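Small chores by machine: where things stand
Updated 7/26/25

Wiping flat panels comes first. Keep the pad damp and work from the seam outward.
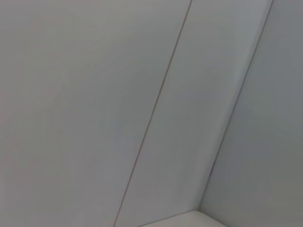 Can a machine clean an inside corner yet?
Only partly. A flat pad rides over the joint, so finish corners by hand with a folded cloth.

Tables are easier. Clear the top, set the speed low, and stop the stroke short of the front edge — arms overshoot there. 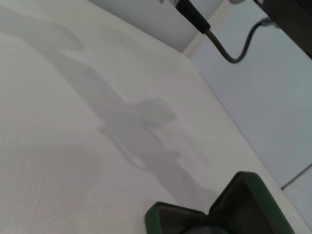
Leave slack in any cord nearby and route it clear of the work area. Cases and lidded boxes are harder. Wouter Postma logged 17 tries at closing a glasses case in October and still rates the chore "by hand."
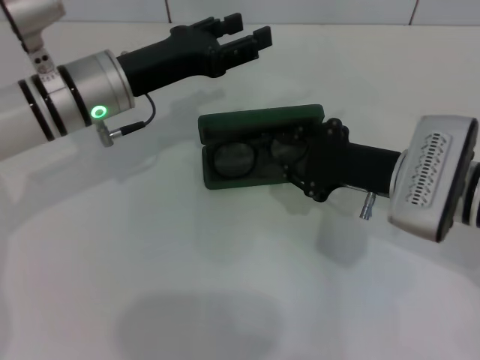
Hinges with a strong spring need a second arm to steady the base. Grip the case by its end, never by the lid.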